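Lista de comprobación: seguridad de juguetes y materiales blandos en sala de espera
Centro Praketska, planta baja
Fecha de la revisión: 22/7/19
Revisado por: Wissam Ghanem
Revisión anterior: sin observaciones pendientes

Claves: C = conforme; NC = no conforme; OBS = conforme con observación.

1. Mobiliario y superficie de juego

1.1 Estantería anclada a la pared por los dos puntos superiores. C
1.2 Cantos protegidos hasta la altura del asiento. OBS
Comentario: la cantonera del lado de la ventana se ha despegado por la parte baja. Repuesta con adhesivo provisional; sustituir en agosto.
1.3 Alfombra sin bordes levantados. NC
Comentario: borde levantado junto a la puerta, riesgo de tropiezo. Retirada hasta disponer de cinta de doble cara.
1.4 Distancia libre entre la mesa baja y el radiador. C
1.5 Tomas de corriente con protector. C

2. Juguetes rígidos

2.1 Sin piezas sueltas que pasen por el cilindro de prueba. NC
Comentario: 4 piezas del juego de encajar Plulto pasan por el cilindro. Juego completo retirado y devuelto al almacén.
2.2 Sin grietas ni rebabas. C
2.3 Compartimento de pilas cerrado con tornillo. OBS
Comentario: el teclado Gusska cierra bien, pero la cabeza del tornillo está gastada. Cambiar el tornillo antes de la próxima revisión.
2.4 Cordones y cuerdas por debajo de 25 cm. C

3. Juguetes de tela y peluche

3.1 Costuras: tracción manual en todo el contorno, sin apertura. OBS
Comentario: el cojín Rowlands cede en una esquina. No asoma relleno. Enviado a coser -- no vuelve a sala sin nueva prueba.
3.2 Ojos, botones y narices fijos. C
3.3 Parches y bordados: sin hilos sueltos ni esquinas levantadas. C
Comentario: comprobar siempre por el derecho y, si la funda lo permite, por el revés. En artículos de pelo corto, pasar el dedo por todo el borde del parche; la fibra tapa con facilidad una puntada rota.

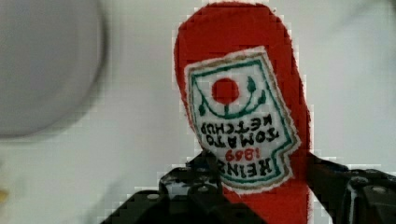

¿Cada cuánto se lavan los artículos de tela?
Cada 10 días, y el mismo día si se han manchado o si un niño se los ha llevado a la boca.

3.4 Etiqueta de composición y lavado legible. OBS
Comentario: dos artículos con la etiqueta borrada. Se lavan a mano y en frío mientras no se confirme la composición.
3.5 Secado completo antes de volver a la caja. C

4. Almacenamiento y registro

4.1 Cajas con tapa ligera, sin cierre automático. C
4.2 Retirados separados y marcados. OBS
Comentario: la caja de retirados estaba bajo el mostrador, al alcance del público. Trasladada al armario con llave.
4.3 Hoja de limpieza al día. NC
Comentario: faltan firmas del turno de tarde. El artículo sin firma se considera no lavado.

Resultado: apta con restricciones. Los puntos 1.3, 2.1 y 4.3 requieren cierre por escrito.
Firma: W. Ghanem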